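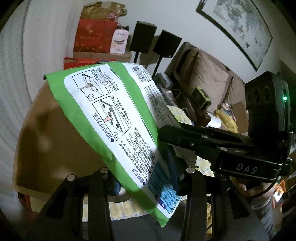 The Minatbridge Household Handling Project is a student project in robot learning at Ostmont, begun in September as an optional course unit and continued as a club once the unit had been marked. Its members record everyday tasks at home with hand-held grippers and use the recordings to train a two-fingered robot arm. The project is known locally for the size of its collection and, among those who have tried to repeat its results, for how little has been shown to follow from it.

Background

The unit was set up by Nelli Nieminen, who had taught an introductory control class at Ostmont and wanted students to work outside the laboratory. Her course notes argue that a robot trained only on a clean bench learns the bench. Students were therefore asked to record in living rooms, kitchens and hallways as they found them, with no tidying beforehand. The notes do not say how the benefit of this would be measured, and no bench-only set was made for comparison in the first year.

Marin Begović joined as a second supervisor when the unit became a club. He rewrote the recording rules, which until then had fitted on one side of paper, and introduced a log in which each student enters the object, the room and any drops. Entries from before the log are marked "unchecked" in the club's index, but are still used in training.

Method

A recording begins with the gripper open and ends when the object has been put down and released. Students work with whatever is in the house, mostly shop packaging, cloths, boxes and small containers. Packaging is favoured because it is cheap and comes in many shapes. It also bends, creases and reflects light, and early versions of the trained model handled it badly. Printed text on the packets is not read by the system in any language, although a club poster once implied that it was.

Each session is meant to last 40 minutes. The log shows that many were shorter, and Begović has written that sessions near the end of term "look like people trying to reach a number". The number in question was 400 recordings, the amount then needed to pass the unit.

The collection

The club's index lists 2314 recordings. This figure is often repeated in Ostmont's own publicity as a count of tasks, which is wrong: most entries are repeats of the same few actions, chiefly lifting, turning and handing over. The index gives 57 separate tasks, some of them differing only in the object used. "Lift packet" and "lift packet, other hand" are counted apart.

Recordings come almost wholly from students' own homes and those of their relatives. Critics within the department have pointed out that this favours a certain kind of room – lived in, well lit, with a sofa – and that shared student housing is hardly represented.

Results and claims

In its first report the club stated that the arm could "pick up and place household goods without help". The test behind this sentence used objects that also appeared in the training recordings. A later trial with unfamiliar goods was run by a second group of students, who found that the arm gripped boxes fairly well and soft packets poorly, often closing its fingers above the packet or pushing it across the table. The club accepted the finding but disputed the lighting.

A revised report, dated 2024-05-18, drops the phrase "without help" and gives results for boxes and packets separately. It is generally thought the better document. It still leaves out failed attempts in which the arm was stopped by hand before touching anything, on the grounds that no grasp had been tried.

Competition

The club entered the Kosteck student handling contest with an arm named Delić. It passed the sorting round and withdrew from the table-clearing round after a fault in the wrist. Club pages describe the entry as a success. The contest's published table lists it as incomplete.

Teaching

As a piece of teaching the project has fared better. Students who took the unit reported learning more from labelling their own poor recordings than from the lectures, and Nieminen has since cut the lectures by half. Whether the later groups do better work is not known – the marking scheme was changed in the same year.

See also
Imitation learning
Robot gripper
Student robotics competitions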